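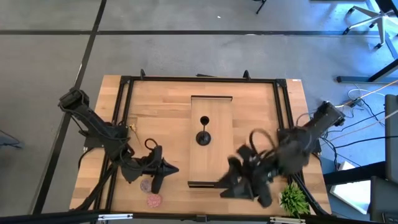 Deolinda Pinheiro wants to know why the butter is still in ounces, and whether anyone is ever going to convert it. Fair question. Answer is in Units, further down. Short version: no, the raw column stays as written, use the other column.

Pravham biscuit recipes

Version 5. Last touched July 17, 2024.

Transcribed biscuit and slice recipes from handwritten household books, church fete booklets and the odd loose card. Earliest dated book is 1900. Everything is typed out line by line, spelling left alone, then tagged by ingredient, method and oven setting. Text only, CSV and plain text, no scans in the download.

Used to be called Wunach. Same data, new name. If your script still points at the wunach folder it will fail quietly and give you an empty table. Change the path.

What's in the folder

recipes.csv – one row per recipe
lines.csv – one row per line of a recipe, joins on recipe_id
books.csv – where each book came from, condition, rough date
oven_words.csv – lookup for oven settings, see below
raw/ – plain text, one file per book, page breaks kept
notes/ – working notes, messy, read if stuck

There is also a folder called old. Ignore it. Will be deleted once Vasco Carrilho has moved his marginal notes out of it.

Getting started

Unzip, open recipes.csv in whatever you like. UTF-8. If fractions come up as rubbish your spreadsheet has guessed the encoding wrong, import it again and pick UTF-8 by hand. Don't save over the original.

Join recipes to lines on recipe_id. Join recipes to books on book_id. A recipe can turn up in more than one book and it gets a separate row each time, even when it is word for word the same. The same_as column points to the one we think was copied from. Think, not know.

Columns people ask about

title_raw: exactly what the page says, so you'll get "Mrs. B's good ones" and "Biscuits (the other)". Not our fault.

title_norm: our guess at a sensible name. Anzac, shortbread, melting moments, ginger nuts, jam drops and so on. Left blank if we couldn't tell. Plenty are blank.

hand: a letter for each handwriting within one book. Hand A in one book has nothing to do with hand A in another. Graça Simões did these by eye and then did them again months later without looking at the first go, and where the two passes disagree hand is set to "u". Please don't treat u as a person.

splatter: yes or no. Whether the page had food on it. Started as a joke and is now the most used column in the thing. Stained pages are probably the recipes that got made, but a stain can come through from the page behind, so be a bit careful.

crossed_out: text the writer struck through, where readable. Often the sugar.

oven_raw and oven_band: see Ovens.

Units

Left as written in qty_raw. Ounces, teacups, breakfast cups, "butter the size of an egg", "flour to stiffen". Metric guess goes in qty_g and nowhere else. Where we had nothing to go on qty_g is empty.

Cups are the main headache. A teacup in a 1900 book isn't a modern Australian cup and it isn't a Canadian one either. We took one teacup value and used it everywhere for consistency, it's in notes/cups.txt along with the argument. You may not agree with it. Amr Zerouali doesn't. His alternative values are in the same file if you want to swap them in and rerun the conversion.

Tablespoons. Australian tablespoon is bigger than everyone else's. Books with a Canadian origin use the smaller one. books.csv has a tbsp column telling you which was applied. Check that before you tell people a recipe has too much golden syrup.

Eggs are just counted as eggs. No attempt at size.

Ovens

Older books give no temperature at all. Slow, moderate, quick, brisk, "a nice oven", "after the bread comes out". oven_words.csv sorts these into 5 bands from coolest to hottest. "A nice oven" went in the middle band after a long discussion. Later books give Fahrenheit and gas marks, occasionally both and occasionally disagreeing, in which case both are kept and oven_band follows the Fahrenheit.

Don't bake from oven_band. It's for sorting. Several of us have burnt things.

Missing pages, bad bits

Book 2 has lost its front pages and starts partway thruogh a shortbread. Kept as is, title blank.

Book 7 got wet at some stage and the ink has run along the bottom edge of most pages. Anything we couldn't read is marked [?]. Guessed words are marked [word?]. Please leave the brackets in if you quote it, people have been passing on "nutmeg" as certain and it might well be "nut meal".

The Katene booklets are printed, not handwritten, with handwritten changes on top. Printed text is in lines.csv with source = print, changes are source = pen. If you want the version someone cooked from, take pen over print where both exist. If a pen note just says "no" or "double" it's in the remarks column becuase there was nowhere better.

Fetora books are on loan and the family asked for surnames to come off. Surnames in those are replaced by an initial. First names stay. Don't try to work it out from the raspberry slice dispute in the notes, that has been edited too.

What it's good for

Tracing how a recipe moves about between books. Looking at when condensed milk turns up, when margarine turns up, when coconut goes from "cocoanut" to coconut. Spelling over time. Teaching kids how to read a handwritten recipe, which a couple of schools have done. Making biscuits, with some care.

What it's not good for

Saying what people in general ate. These are the books that got kept, from families who kept books. Heavy on baking for visitors, light on everyday stuff. Savoury recipes were skipped on purpose, apart from cheese biscuits. Nothing here on nutrition or allergens and please don't use qty_g for either.

Also no good for prices. Some pages have shopping sums on the back, we typed them into raw but never checked them.

How the typing was done

One person types, a second reads it back aloud against the page, changes get marked in notes. Simão Marinho did most of the reading aloud. Arguments settled by looking at the same letter elsewhere in the same hand. Still unsettled, it gets a [?].

We didn't fix spelling. "Biscit", "tarter", "vannila" all stand. There is a spelling_norm column in lines.csv for searching.

Typos in raw that are ours and not the cook's will exist. Tell us the book and page and the line, not just "there's a mistake in the ginger nuts".

Changes since last version

Renamed from Wunach
Katene booklets split into print and pen
splatter column now filled for every book, was half done
Hand letters redone for book 7
Fixed the lamingtons that had been joined to someone else's icing
Bicarb and baking soda now share one ingredient tag, cream of tartar kept separate

To do

Proper dates for the undated booklets, Graça has a method using the advertisements, early days
The loose cards collected in March, boxed, not typed
Decide what to do with cakes
Index of first names
A better name for title_norm

Terms

Free to use, share and change, say where it came from. Call it Pravham biscuit recipes and give the version. Fetora books: no printing whole pages for sale, ask first, bits and pieces are fine. Anything you bake is yours.

Contact

Simão for the text, Amr for the files and anything to do with cups. Vasco for permissions – he's slow in school holidays, try again if you get no answer. Put the book_id in the subject line please.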